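Clarkmont program – progress report, September

The open day at our Susholm site drew 215 visitors, against 20 at the spring event. Six stations ran from 10 until late afternoon. The hand-held gripper station had the longest line, and visitors got to see large rounded pieces handled at close range. 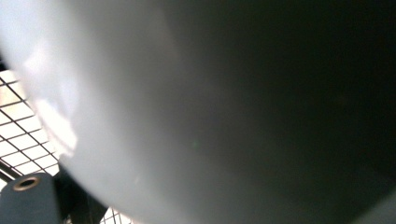
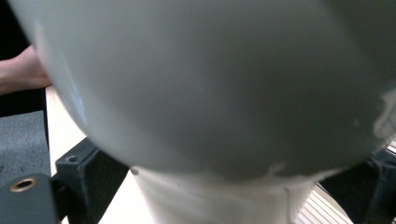
Nia Pritchard wrote afterward that the talk on recording grips was too short, and that Delivbridge would send six staff to a longer session if we held one. We have put this in the plan for next quarter – the room cost fits the current budget.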